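Notebook, paper bench
January, started 9:40

Back on the Skukness parish ledger (1796, job 1531). Picked up at leaf 142, where Aslı stopped before the break. The gutter tear is longer than her condition sheet says. It runs up under the old guard, so the guard has to come off first. Animal glue, brittle, came away dry with the bone folder for most of the length. The last bit at the tail needed a methylcellulose poultice, left on under polyester until it gave. No staining on the blotter that I could see.

Ink test before any wet work. Bathophenanthroline strip on the heading, on the column of sums, and on the blot in the margin. Heading and sums went pink fast, blot slower. So free iron(II) all over, no float washing on this leaf. I know Shabani wanted to wash the whole gathering together. We talked about it at lunch and he agrees the marked leaves stay out. The ones written in the brown ink by the second clerk may still be all right, test each one.

Surface pH at the fore edge is low, lower than in the gutter. Wrote the readings on the job card, not repeating them here.

Repair. Remoistenable tissue, the thin one, coated last month with gelatin. Activated on a damp sponge with blotter over it, which keeps the water down. First strip went on crooked and I lifted it again while it was soft. Second strip good. Feathered edge a little long on the verso, touches the tail of a "g", left it. Under felt and light weight until 3.

Toning: the Brendberg tissue is too yellow next to this paper in daylight. Fine under the lamp. Try the gray batch for the next leaves. Aslı has the offcuts in the drawer under the press and says the Mwakalinga paper takes acrylic more evenly, but I find it stiff on a fold. Will make up a strip of each and bend them for a while.

Checked at 3:10. Flat, tear closed, slight cockle at the tail corner. Put back for overnight with fresh blotters.

Loss at the foredge of the next leaf will need an infill. Traced it on polyester, tracing is inside the front of the folder. Chain lines run vertical, so cut the infill the same way. Last time I got this wrong on the Flurnville maps and had to do it over.

To do
- order gelatin, type B, nearly out
- new sponge for the activation tray
- change blotters first thing
- test the brown ink leaves, one strip per leaf, write the leaf number on the strip BEFORE using it
- ask Shabani whether the client wants the old guards kept. I have been saving them in an envelope.
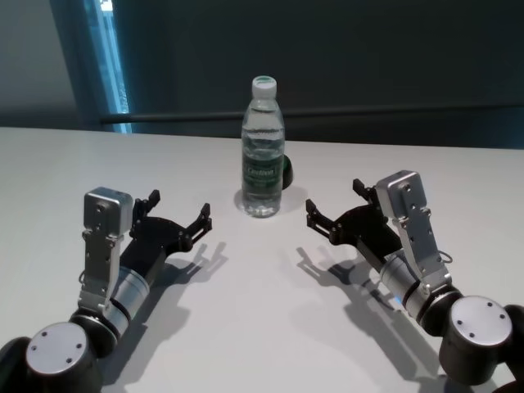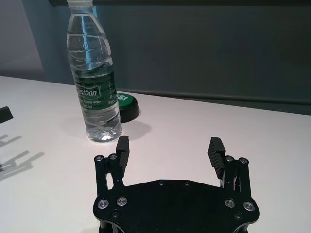
White table, January.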